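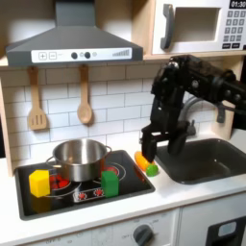

Marlene Fontes
Friday, August 24, 2018

We got the new extractor fan fitted over the cooker this week, after living without one since March. A few people asked what it involved, so I'm putting it all in one place.

The old one was a recirculating hood. It pulled the air through a charcoal filter and blew it back into the room. Fine for smells if you change the filter. It does nothing for steam.

Steam was our problem. The wall behind the fridge had gone black along the skirting and the paint over the window was peeling. We boil a lot of pasta.

So: ducted, straight out through the back wall. The fitter wanted the run kept as short as possible with one bend at most. Ours has one bend and then goes out above the bins.

On size. The shop at Pondmont tried to sell us a 600 cubic metres an hour model. Our kitchen is 14 by 10 feet with an ordinary ceiling. You work out the volume of the room in cubic metres and multiply by ten or so, and that came in at well under 400. We bought the 400.

The cost was £336 for the hood and fitting. The duct kit was extra. Drilling the wall was included, which I checked twice because another quote had left it out.

Drilling took most of a morning. Put dust sheets over everything, and shut the doors to the other rooms. I did the kitchen and forgot the hall. I was still wiping down coats on Wednesday.

Noise. It has 3 speeds. The first is quiet enough to have the radio on. The second is what we use for frying. The top one is loud and I only put it on when something has caught.

Turn it on a few minutes before you start cooking and leave it running for ten after. The fitter told us this and I thought he was being fussy, but the window has stayed clear every night so far.

Grease filters: ours are metal mesh and go in the dishwasher once a month. Take them out on their own wash, no tablets with bleach in, and let them dry before you put them back.

If you have a gas boiler or an open fire in the same room, ask a registered engineer before you buy anything. A strong fan can pull fumes back down the flue. Ours is electric throughout so it didn't apply.

Aparecida Evangelista asked about the flap on the outside wall. Yes, it rattles when it's windy. The fitter is sending a heavier one. Until then I've got used to it.

For the mould I scrubbed the wall with fungicidal wash, left it a day, then did it again. Two coats of kitchen paint to follow once it's properly dry. I'll post the colour when we've agreed on one. He wants green.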